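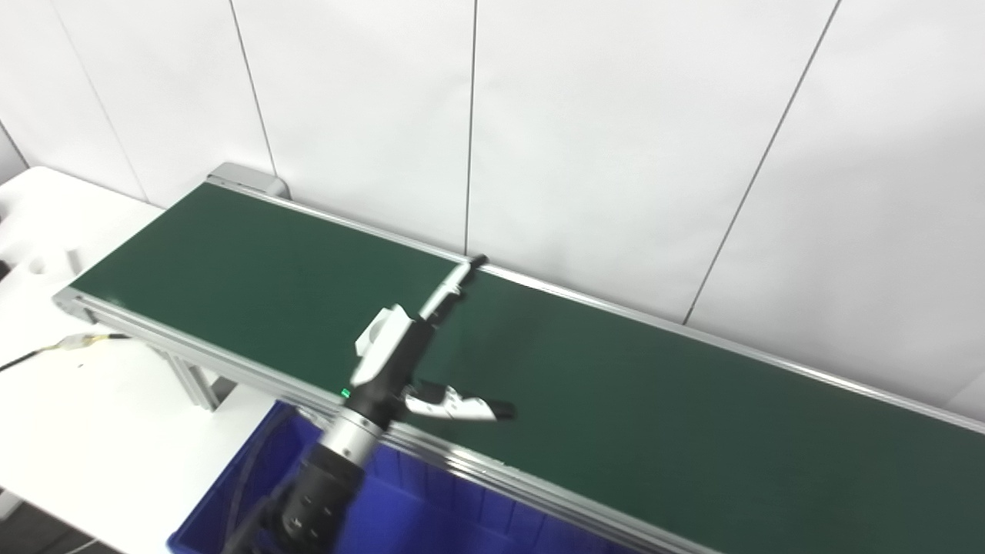

Figure 2. Belt conveyor with green belt and aluminum side rails.

6 min read

3.2 Waiting and the perception of fairness

Checkout lines have a long literature, most of it written by people who seem to have been stuck in one. Our interest is narrower. We asked shoppers in Trirnulham and Breltstead how long they thought they had waited to pay, and then compared the answer with the clock. Belts like the one in Figure 2 move goods at a steady speed. The customers' sense of time does not.

We collected 500 responses in each town. Shoppers in Breltstead guessed high almost without exception, and the guesses grew with every cart that left a neighboring lane first. Being overtaken hurt more than being slow. One man had waited 10 minutes by the clock and reported "most of August," which we coded as missing.

Trirnulham was calmer. Its store runs a single line feeding every register, an arrangement Boateng recommended years ago and Erov has disputed ever since, at a length that raises its own questions about waiting. The single line looked worse from the door -- several people turned around on seeing it -- but those who stayed complained less.

Dede Amoah coded the Breltstead answers and Azucena Robles the Trirnulham ones, then they traded piles. They disagreed mainly on whether a sigh counts as a response. It was left out of the tables and is taken up again in Section 4.

Last updated: Monday
14 shares | 3 comments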